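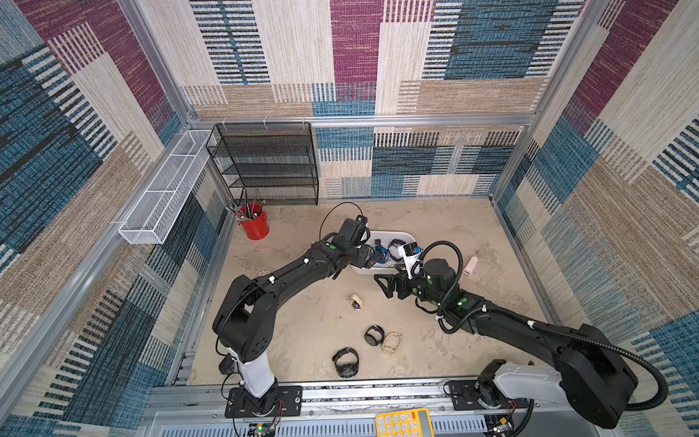 *Cell 4, Widmer Annex. Two arms, one bin, four watches on the floor.*

The standard was called Urkeck 300, and it ran to 60 pages. Maite Olmedo had written the section on clearances. Eusebio Requena had written the rest and retired in April, leaving a binder and a forwarding address in Flovville.

Clause 9 was the problem. It read: "Where two manipulators share a container, one shall be designated to yield." It did not say which one, and it did not say when the designation could be changed.

For most of the year this had not mattered. The Nalcombe cells handled flat goods, and the arms took turns. Watches were different. A strap could hook under another strap, and a lift by one gripper became a pull against the other. Natanael Lacerda had logged the first such event as item 412. He entered the cause as "shared load, unintended," and under corrective action he wrote "see Clause 9."

Maite read the entry twice and drove to the annex.

Natanael was at the desk outside the cell with the log open. The left arm had its fingers down in the bin. The right arm was holding in front of the other end.

"Which one yields?" she asked.

"Today, the right."

"Who decided that?"

"I did. At the start of the shift. I wrote it on the sheet."

She looked at the sheet. He had written *R yields*, followed by his initials and the time. There was no box for it on the form, so he had used the margin.

"And yesterday?"

"Bình had the shift. He had the left one yield."

"Did he write it down?"

"No. He told me at handover."

She sat down and took out the binder. Requena's drafting notes were in the back, in pencil. Next to Clause 9 he had put a question mark and the words *ask operators*. There was no record that he had asked.

Bình Tăng came in at two and she put the question to him. He considered it for some time.

"I pick the arm with less in reach," he said. "If there are pieces on the floor at the left, I want the left one free to go and get them. So the right takes the bin."

"And if the floor changes?"

"Then I stop both, open to the safe position, and swap."

"Both?"

"I would not swap with one of them holding. You could. It isn't in the standard that you can't."

Maite wrote this down. She asked Natanael how long a stop took. He said around 12 seconds, more if a strap was caught, and that on a caught strap he opened the fingers before he moved anything. Bình said he did it in the same order. They had never discussed it.

Heloísa Toledo, who approved revisions, called at four. She wanted to know whether the change was editorial or substantive. An editorial change could go out on Monday. A substantive one needed a review period and a new number.

"Substantive," said Maite.

"You're sure? It's one clause."

"The clause tells them to make a decision and gives them no way to make it. They've been making it anyway, in the margin."

Heloísa was quiet, then said she would open a file.

The draft was finished that evening at the desk outside Cell 4. Maite read it aloud and the other two corrected it.

> **9.1** One manipulator shall be designated to yield before motion is enabled.
>
> **9.2** The designation shall be recorded on the shift sheet, in the box provided.
>
> **9.3** The designation shall be changed only when both manipulators are stopped and both grippers are open and clear of the container.
>
> **9.4** Where an item is held by both grippers, the yielding gripper shall open first. No arm shall move until it has.

"There's no box provided," said Natanael.

"There will be."

Bình asked for one change. In 9.4 he wanted *held or suspected to be held*. From the desk, he said, you could not always tell. Maite put it in.

She dated the draft 17 Jul 2020 and addressed a copy to Requena in Flovville. His reply came nine days later on a plain card. He had no objection to 9.1 through 9.3. Beside 9.4 he had copied out the phrase *or suspected*, underlined it, and asked who had thought of that.

She wrote back with Bình's name and filed the card behind the pencil notes.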